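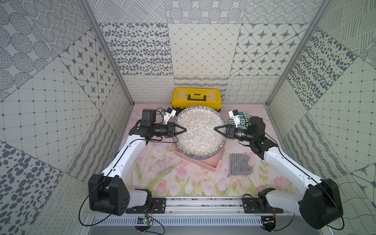 ## Progress note: Transka bench, open day and what came after

23 November 2020
To: Ustyna Polishchuk, Peeters fund
From: Esmaeil Mahmoudi, Prosberg workshop

Ustyna, quick one as promised, full accounts to follow with the year end paperwork. Sorry for the shorthand, the van for Bunda is being loaded while I type.

### Where we are

- Bench built, both arms mounted on the one rail, tiled walls up on three sides. Signed off in September.
- Open day held. Went well, more below.
- Kitchen tasks (plates, basket, sponge) are the main thing we show now. Packing tasks parked until spring.
- Written guide for schools: half drafted. Behind. My fault, not the team's.

### The open day

Over 300 people through the door, which is more than the room wanted. We had planned for small groups with a talk first and then the bench. By late morning the talk was gone and people were just walking up to the bench and asking. Fine by me. Better questions that way.

Main demo was the two-arm plate handling. One big speckled plate, pink basket, a gripper on each side of the rim. We picked the plate since it is too wide for one gripper to manage nicely, and people get that straight away without us explaining. Toolbox, sponge and a striped piece in green and white stayed in the workspace through the demo so it wasn't a bare table. Visitors liked that. Somebody's grandmother said it looked like her own counter.

Operators swapped every half hour. Should have been every twenty minutes. By the afternoon the hand-overs were getting sloppy and one session started with the wrong settings loaded, cost us a restart and a crowd standing there. Nothing damaged. Laminated start-up sheet now hangs by the bench.

What people asked, over and over:

1. Is somebody driving it? We explain both ways of running, operator and replay. Needs a sign. Will make one.
2. What happens if it drops the plate? We keep spares.
3. Can it do my dishes? No. Not yet, and we said so plainly.
4. What do the little cameras do? One on each wrist, they look at whatever the gripper is working on. Kids wanted to see the camera picture, and we only had it on the operator's laptop. A second screen is on the list, see money. 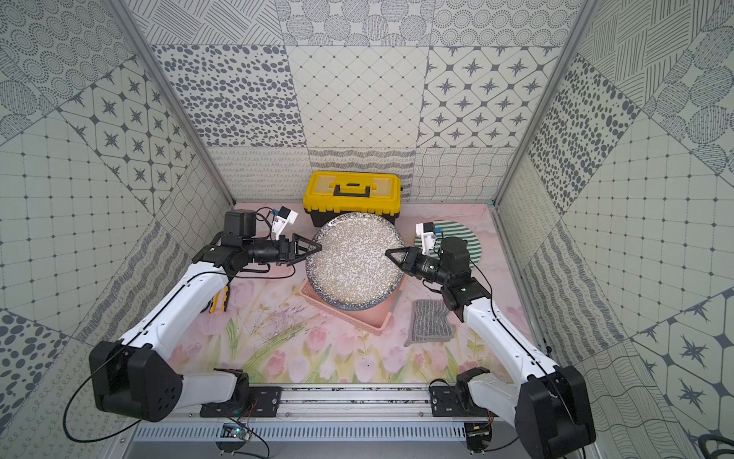 *Both arms on the rim, plate tilted in the basket.*

### What we learned on the bench

The tilt is the hard part. Holding the plate flat between two grippers is one thing, but once it comes up at an angle both arms have to agree on where the rim is, and small errors add up. We slowed the lift down for the open day and it looked better as well as being safer. Keeping the slow version for visitors.

Rim contact: the fingers want to come in level with each other. If one side comes in late the plate turns in the basket and you start over. Operators learned to watch the far side first. That goes in the guide.

Housekeeping is poor, I'll say it before you do. Crumbs and bits along the rail and the near edge of the mat, and tools left in the workspace. We now wipe down and clear at every change of operator, in writing, with a tick box. The tulip mat stays, by the way. It was the cheapest one and everybody remembers it.

Patterned walls got a lot of comments too, mostly from people who thought it was a bathroom showroom. They do need a re-stick in one corner.

### Numbers

- Runs logged since the bench was signed off: 398
- Visitors on open day: see above, door count only, no sign-up sheet
- School groups booked for a return visit: two, third one asking

Not all of the runs are usable. We are still sorting them and I would rather not give you a success rate until both operators have gone thru the same set. Expect it in the next report.

### Money

Spent from the open day line: 2650, all in. Most of that was room hire, the extra insurance and transport of the bench. Printing was less than planned becuase we dropped the handout.

Still asking for 800 from the reserve line, for:

- second screen and stand for the wrist camera view
- spare gripper fingers, one set per arm
- a sign or two that can be read from the back of a crowd

If the whole amount is difficult then the screen first, fingers second. Signs we can do on the office printer.

### Problems / risks

- Only two people fully trained on the bench. If one is off sick we cannot run a visit. Training a third is slow, needs bench time we are also using for the logging.
- Transport. The rail has to be checked for level after every move and that eats most of a morning. For Bunda we are going the evening before.
- Room size. Prosberg room is too small for another day like this one. Either timed entry or a bigger room. I lean to timed entry, cheaper.
- Guide is late, already said.

### Next

- Bunda visit, same demo, same plate, smaller crowd. Rope line this time, at arm's length from the bench.
- Finish the sorting of runs.
- Guide draft to you for comments. Be harsh, the last one was too polite to be useful.
- Decide on packing tasks, yes or no. Need half an hour with you on the phone for this, any afternoon works.

Could you confirm the reserve line before the screen supplier's quote runs out? A one line reply is enough.

Esmaeil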